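Spent the afternoon teleoperating in the simulator for Tellholm. Got 17 demos saved before I quit.

Two hand controllers, one per arm. I drive from the robot's views only, no outside view. Depth is the hard part. I keep stopping short of the table.

Jibrin, our replay tool, threw out 2 of the 17. Both had long pauses where I was working out which way to turn the wrist. The policy copies pauses too, so those get redone.

A clean demo can take up to 80 seconds. Slow and steady trains better than fast with corrections.

Same kitchen again tomorrow, new start positions.

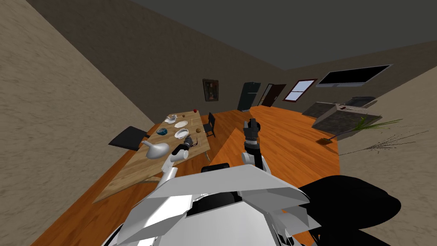
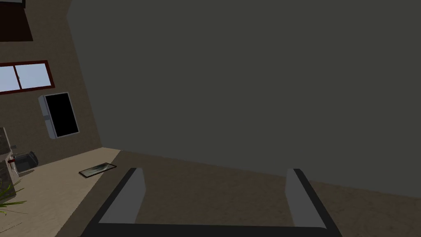

Sim kitchen. First one has the table and both arms, second is a gripper view, open.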